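Journal > Past papers > Furniture and Horology > Section 4

Filed under: Domestic timekeeping, Case furniture, Household surveys

Contents | Previous section | Next section | References

4. Where the clock ends up

Section 3 dealt with what owners told us when they bought a mantel or longcase clock. This section deals with what they did with it, a different and less flattering subject. Wumpini Arthur and Idun Sundqvist visited 15 households in February, each of which had taken delivery of a Drendeo chiming clock. The maker's leaflet asks for a level surface, no direct sun and a wall that does not shake. Of the 15 clocks, 9 stood on a surface that was level in the sense that nothing had yet rolled off it.

The leaflet is silent on the matter of other people. Three households had stopped the chime within a fortnight, in each case after a discussion that both parties described to us as short. The silence lever on the Drendeo movement is behind the dial and is plainly meant for occasional use. Its owners treat it as the main control.

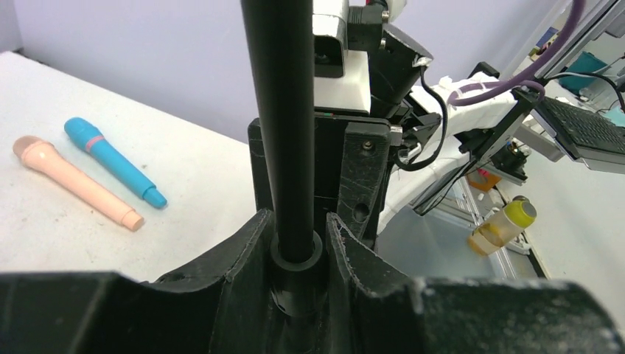 Figure 4.1. Black rod standing nearly upright in its collar, with a white tabletop to the left.

Position in the room followed the television more closely than it followed any advice from the trade. Sjöberg, writing on sideboards, argued that a clock draws the chairs towards it. We found no chair that had moved. In two homes the clock had been turned a little so that it could be read from the sofa, and one owner had angled it so well that it could be read from nowhere else. She was content with this -- she lived alone and said the time was hers.

Winding was the weak point. Every owner could tell us which way the key turned, and most could tell us where the key was, given a few minutes and the use of a drawer. Those with a Pevton sideboard did better, as its top drawer is shallow and the key has nowhere to hide. The Noser cabinet, much praised for its depth, had swallowed two keys by the time of our visit. One came back during the interview, along with a corkscrew. 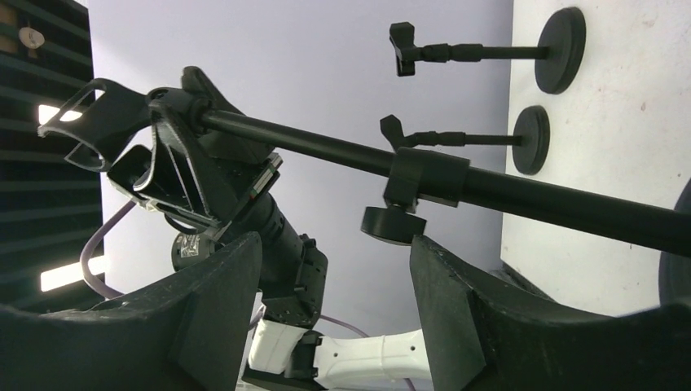 Figure 4.2. Long black rod passing through a clamp collar, with a rounded knob below it.

Timekeeping itself we had meant to treat at length. It soon became clear that owners checked the clock against a telephone, found it wrong, and forgave it. A clock that lost 3 minutes in a week was called "steady". One that gained the same amount was called "keen", and its owner seemed rather proud. Only one respondent had adjusted the pendulum, and he asked us not to tell his wife.

We return to the matter of sunlight and veneer in Section 5, where the damage is easier to measure and the owners were mostly out.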